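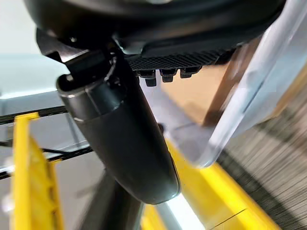

Textured black pad, crosshatch pattern.

Lonach Bench Matting, Ribbed Rubber

Lonach matting protects worktops in repair shops, labs and packing rooms. It is cut from solid rubber sheet, 3 mm thick, and lies flat without glue. The ribs run lengthwise and keep small screws and bits from rolling.

Width: 520 mm
Length: sold by the meter, 4 m maximum in one piece
Thickness: 3 mm
Top temperature: 80 °C – do not set soldering irons directly on the mat
Color: gray or green
Edges: square cut

Wipe down with mild soap and water. Solvents will dull the surface. Trim with a sharp knife and a steel rule, working from the smooth side.

Rolls ship from the Zukden warehouse. Let the mat rest unrolled overnight before trimming. For cut-outs and odd sizes, send a drawing to Sadao Shibata at the order desk – allow one extra week.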